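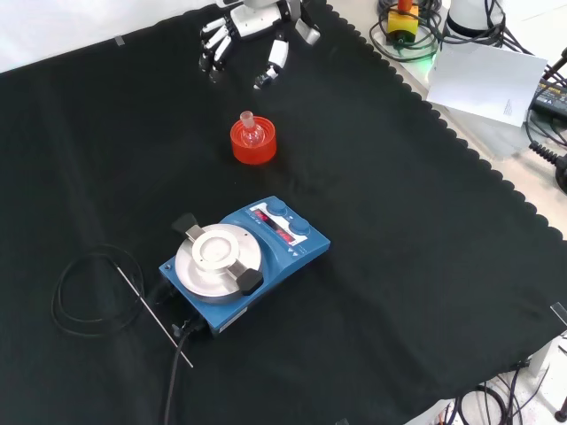
Octavio Huaranga asked whether a reaction heated to the same temperature twice should give the same rate twice. It should, if the temperature inside the flask is the same. Often it isn't, and most of these notes are on that point.

Handout 3: Temperature and reaction rate
Read before the session in room 629.

1. What the rate depends on

For a simple reaction, the rate is the rate constant k times the concentrations, each raised to its order. Concentrations fall as the reaction runs. The constant k does not, as long as the temperature holds. We use kelvin throughout, and the reference temperature in the tables is 293 K.

The Arrhenius equation gives k = A exp(–Ea/RT). A is the frequency factor and Ea the activation energy. Plot ln k against 1/T and you get a straight line with slope –Ea/R.

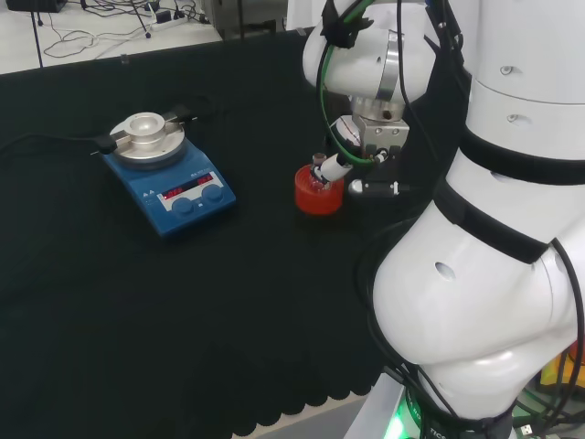 2. Reading the plot

Use at least five temperatures. Two points always make a line, so two points tell you nothing about the error. A curve usually means the mechanism changes over the range, or that mixing has become the slow step – check the mixing first.

Common mistakes from past reports:
- Celsius used in 1/T
- log base 10 plotted, slope read as if it were ln
- Ea given in J when the table asks for kJ per mole

3. Bath temperature and flask temperature

These can differ by up to 3 degrees while the flask is warming. Wait for a steady reading inside the liquid before taking time zero.

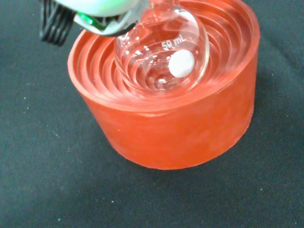 An error of one degree matters more when Ea is large. Work this out for Ea = 50 and Ea = 100 kJ per mole, both at the reference temperature, and bring the two answers with you. Bedoya, chapter 4, has the derivation. Skip the section on catalysts for now.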